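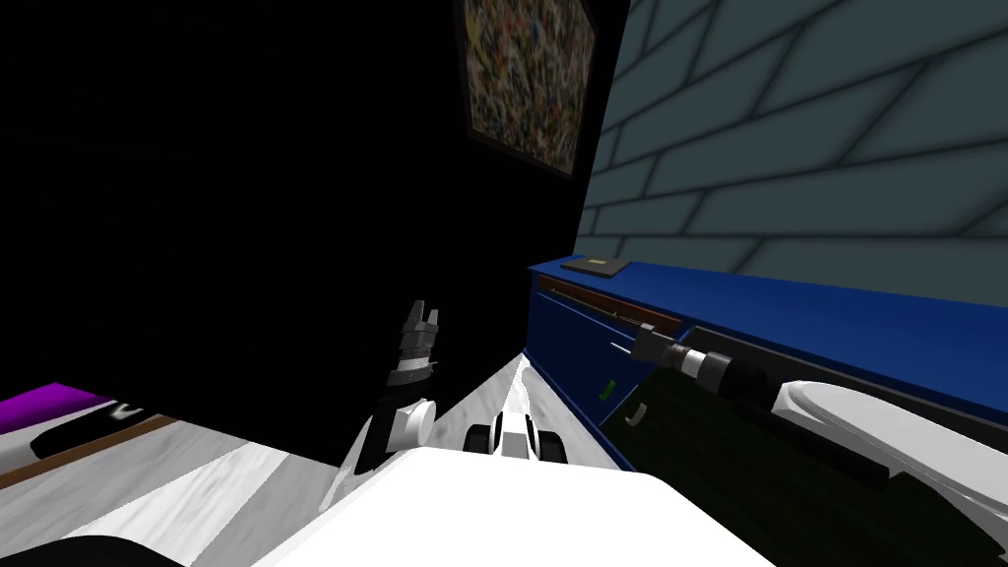 New house rules for simulated drawer tests land this month

So the good practice sheet we've all been waiting on is finally out! Drenalex put it up on 7/8/21, and I've now read it twice, once on the bus and once with a pencil. It covers household robots tested in simulation, and the whole first half is drawers and cabinet doors. If you've ever spent an afternoon watching a rendered arm reach for a blue cabinet, you'll know why I was pleased.

The sheet is short (12 pages, and two of those are definitions) and it's written for small teams, which makes a change. It's called the Prendness sheet, after the working group that started it, and it replaces the old draft that had been floating around since last year. The draft was fine as far as it went, but it let you say a drawer was "opened" without saying how far, and you can imagine what that did to people's results.

What's in it

The big one is the opening rule. A drawer now counts as open only when the gap is stated, along with how far the drawer was out when the run began. A lot of us have been starting runs with the drawer already out a little, to give the fingers something to get hold of. You can still do that! You just have to write it down, and you can't put those runs in the same column as the ones that start fully closed. I think that's fair. I've mixed the two myself in the past and I'm not proud of it.

Next is contact. Any touch between the robot and the furniture that isn't part of the grasp gets logged, and that includes the forearm. I'm glad they spelled this out, as the forearm is where I always get caught. Reach for a top drawer from the side and the arm ends up running right along the front of the cabinet, close to all the other handles, and it's so easy to look only at the fingertips. Under the new sheet a forearm brushing a lower handle is a logged contact even if the drawer opens perfectly well afterward. Three logged contacts and the run is marked as failed.

Then there's the idle arm. On a two-armed robot, if the task only needs one hand, the other has to have a stated rest pose and its gripper has to be empty at the start. It can be raised or lowered, your pick, but it has to be the same for the whole batch. I know a couple of teams who let the second arm wander between runs, and I suspect there'll be some grumbling.

The lighting section surprised me. The sheet asks for at least one dark setup in every batch, with part of the cabinet front in shadow, including the shadow the robot throws itself. Small handles in shadow are hard, and most of us have quietly been testing in rooms lit like a dentist's office. The suggested room has one dark wall and one with a busy pattern — brick is given as a good choice — and you're encouraged to leave ordinary things in place, like a picture on the wall or something flat left on top of the cabinet. Nothing gets cleared away just to make the robot's life easier.

How many runs

This is where people will want to plan ahead. A full report needs 1,000 runs per cabinet type. For a first report you can get by with 400, as long as you label it a first report on the front page. You also have to publish every run you started, including the ones you stopped by hand. No more dropping the run where you sneezed on the keyboard.

To see how the rules hold up, the people at Czarnecka went back over a batch they had finished in June, 1,363 runs in all, and scored it again the new way. Their success rate went down, which they put in the write-up without any fuss, and most of the drop came from forearm contacts that the old draft never asked for. Good on them for publishing it. I'd love to see two or three more teams do the same before fall.

What isn't in it

Real hardware, mainly. The sheet says plainly that passing in simulation doesn't clear a robot to work in a home or near people, and that a separate check is needed for force limits and stopping. I had hoped for at least a page on how to move from one to the other, but that's been put off to the next version. There's also nothing on soft furniture. Benches and cushioned seats count as obstacles and that's all you get, so if your robot likes to bump the seating you'll be logging it as plain contact.

I'm also a bit lost on the handle sizes. The table goes by width, but the note under it talks about depth, and I've read that note enough times now to believe it's a mistake. I've sent in a question and will add the reply when I get one.

When it starts

New reports have to follow the sheet from the start of next quarter. Anything already running can be finished under the draft, so long as you say so. The test center at Braltthorpe is taking reports in both formats until then, and they've put up a blank log you can copy, which saved me a good hour. Mind the column for start gap. It's in millimeters, and the one for final gap is in centimeters (I've asked about that too).

Comments on the sheet are open for the rest of the summer, through the form on the Drenalex page. If you do a lot of side-on reaching, please send something in about the forearm rule. Three contacts feels right to me for a wide cabinet and pretty harsh for a narrow one, and I'd like to hear what other people are getting. My own next batch goes on tonight, drawers closed, second arm up, lights low.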